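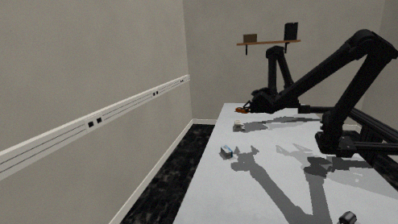 About us

Prenda is a small language school above a row of shops, a short walk from the canal and about as far from the railway station as you would want to carry a heavy bag. We teach English, Dutch, Spanish and Arabic to adults, mostly in the evenings, and mostly to people who have already tried to learn a language once and came away thinking they were no good at it. We have a soft spot for those people. Several of us were those people.

The school was started by Nizar Salameh, who still teaches the beginners' Arabic class and still insists on choosing the biscuits himself. Before Prenda he spent nineteen years in the accounts office at Hendriks, a firm that sold kitchen fittings, and in his lunch hours he used to help the newer warehouse staff with their English letters: forms from the council, notes from their children's teachers, the small print on a tenancy agreement. After a while there were so many people round the table at lunchtime that he was asked, very politely, whether he might like to do it somewhere else. He took that as a sign. The first proper class met in the back half of a furniture shop called Widudis, between the wardrobes and the fire door, and anybody who came in to look at a sideboard that evening got a free lesson in the past tense whether they wanted one or not.

We stayed at Widudis for two winters. It was cold and the lighting was dreadful, but people remember it fondly, and a good many of the habits we have now go back to those evenings. We had no board, so everyone sat close together and talked. We had hardly any books, so we used whatever had come through somebody's letterbox that day. Gas bills are wonderful for numbers and dates, and takeaway menus are even better, though they do make everybody hungry by eight o'clock.

How we teach

Our classes are small and they're going to stay that way. We would much sooner run a second group on another evening than squeeze more chairs into the first, and yes, that does mean you may have to wait a few weeks for a place in Spanish, which is always the first to fill up.

You'll be speaking from the first ten minutes. We know that sounds alarming! It's a good deal less alarming in practice, as the first thing you say will be your own name, and the second will be how you take your tea or coffee, and by then the person next to you has made a muddle of theirs as well and you're both laughing. Grammar does come along, a bit at a time, once you have something you want to say with it. We correct people gently and we don't correct everything. If you have got across town, climbed our stairs after a full day's work and managed to tell us about your sister's wedding in a language you couldn't speak last autumn, your teacher isn't going to stop you over one wrong ending.

Each course runs for thirty hours, spread over a term, with a break in the middle that nobody is allowed to call a holiday because there's a little homework in it. The homework is usually to have a conversation. Ring the dentist. Ask your neighbour what she's planted. Order the bread in Dutch and don't give in if the baker answers you in English (he's a kind man, he's only trying to help, and we have spoken to him).

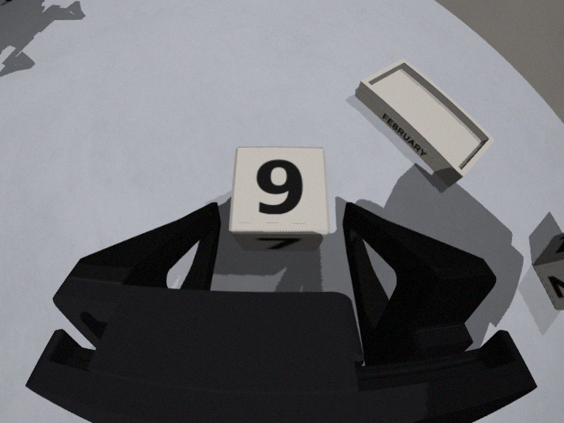 Numbers, for some reason, are what people dread the most, and so we give them more time than most schools do. You can be quite at home in a language and still freeze when somebody reads you a telephone number, or tells you the price of three things at once. We begin every lesson at every level with five minutes of them - bus times, shoe sizes, birthdays, the ages of grandchildren. Learners of Dutch have the extra pleasure of saying fifty-seven as "seven and fifty", and there's usually one week in each term when the whole group gets it the wrong way round together, teacher included. In Arabic we take it more slowly still, and Nizar has a song that helps. He'll deny that it's a song.

Who comes to us

All sorts. There are nurses and bus drivers, new grandparents whose grandchildren are growing up in another country, people who have married into a family where everyone talks at once, and people who simply like the sound of a language and would like to be able to make it themselves. Our oldest learner took up Spanish at a time of life when, as she put it, she had finally run out of good excuses. We don't ask for certificates and we don't set an entrance test. Before you join we'll have a chat with you, in whichever language you're comfortable with, and between us we'll work out where you might fit. If the group turns out to be too fast or too slow you can move, and you needn't feel awkward about it. People move every term.

We also teach in workplaces, under the name Prodness. It has its own page and its own rather smarter leaflet, but it's the same teachers and the same way of going about things. Prodness classes take place at your premises, before or after a shift or in the middle of one if your manager is feeling generous, and we build them on the words your staff need in their work. We've done a course for a bakery, one for a care home and one for a firm of roofers, who were the loudest and quickest learners we have ever had.

Our rooms

We have two teaching rooms and a kitchen. The larger room looks out over the street and gets the evening sun, the smaller one is quieter and suits the advanced groups, who like to argue. The kitchen is where most of the learning goes on, if you ask us. It's open half an hour before every class and for as long afterwards as anybody wants to stay and wash up. There's a shelf of books to borrow in there, with a notebook for writing down what you've taken, and we would dearly love to see the second Spanish reader again if you happen to have it at home.

The stairs are steep, we're sorry to say, and there isn't a lift. If stairs are difficult for you, please tell us when you get in touch, as we run some groups on the ground floor of the library and can nearly always arrange a place there.

Coming along

The new term begins in April, and there are still places in English and Dutch at most levels, and in beginners' Arabic. You're welcome to sit in on a lesson before you decide. Just ring or write to us beforehand so that your teacher can expect you and there's a cup put out. The telephone is answered in the afternoons, and if it rings for a long time we're probably in the kitchen, so do please hang on.

Page last updated March 30, 2018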